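Week 4 handout: collecting demonstrations without losing your mind

Last Friday's lecture covered what the learner does with examples. These notes cover where the examples come from, which is you, sitting in a chair, moving small metal parts out of one tray and into another until you begin to dream in compartments.

Reading for this week is the Farina lab manual, chapters 2 and 3. Skip the part about calibration. It describes the old rig and will only upset you.

## What counts as an episode

An episode starts when both arms are in the home pose and ends when you press the pedal. Everything between is training data, including the bit where you scratched your nose and the left arm waved at the wall. The learner has no sense of humour and will treat the wave as technique.

Keep episodes under 30 seconds. Longer ones are usually two episodes stuck together by somebody who forgot the pedal. Plonton, our recording software, will happily save a ten-minute file of nothing, and it will give that file a nice green tick.

## The task for Assignment 2

One part per episode, from the compartment tray to the steel tray. Pick with the left, place with the right if you are doing the handover version, or do the whole thing with one arm if you are doing the basic version. Say which one in the log. "Version: yes" was a popular entry last term. 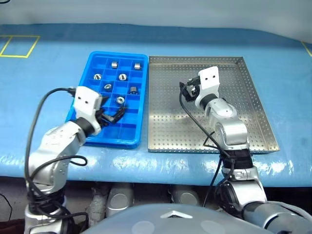

Vary the layout between episodes. By this I mean really vary it. People believe they are placing parts at random when they are in fact putting the nuts in the same comfortable spots and nudging the tray a centimetre when they feel guilty. Use the layout sheet in the lab folder. It tells you which cell gets which part and what angle the tray should sit at, and it was produced by a random number generator with no preference for the near corner.

Leave some cells empty. A full tray lets the policy get away with lunging at any old cell and being rewarded for it.

## Things that spoil a dataset

- **Rushing the grasp.** Pause for a beat once the fingers are down. If you close while still descending, the learner copies the timing badly and ends up pinching air with great confidence.
- **Peeking.** Watch the headset view and nothing else. If you lean over to look at the table with your own eyes, you are using information the policy won't have at test time.
- **Heroic recoveries.** One re-grasp is welcome; we want the policy to see mistakes being fixed. Six re-grasps and a part on the floor is a blooper. Mark it as failed.
- **Dragging.** Lift the part clear of the cell walls before you move sideways. The walls are thin and the tray travels surprisingly well.
- **Operator drift.** Your first ten episodes are slow and careful, your last ten look like a parking-lot fight. Stop after 30 and swap with your partner.

Do not delete failed episodes. Label them. Last year's class handed in 382 episodes with a reported success rate of 100 per cent, and the policy trained on them had never seen a dropped washer in its life. When it met one, it carried on to the steel tray, opened its fingers over nothing and went home satisfied.

## Labelling

Fill in the Vunonix form after each episode, while you still remember. Required fields: operator initials, layout number, part type, version, outcome. The comments box is optional, though "gripper felt weird" is less useful than you think at the moment of typing it. Which arm? Weird how?

For part type, use the names on the wall chart. A washer, a ring and a "little round guy" are three different classes as far as the database is concerned.

## Before next class

Each pair brings 30 labelled episodes, failures included, uploaded to the Arex drive by 10 a.m. Then replay 2 of your partner's episodes, chosen without asking them, and write a paragraph on what a literal-minded student would learn from each.

Bring the paragraph on paper. The printer on the second floor works if you close the lid firmly.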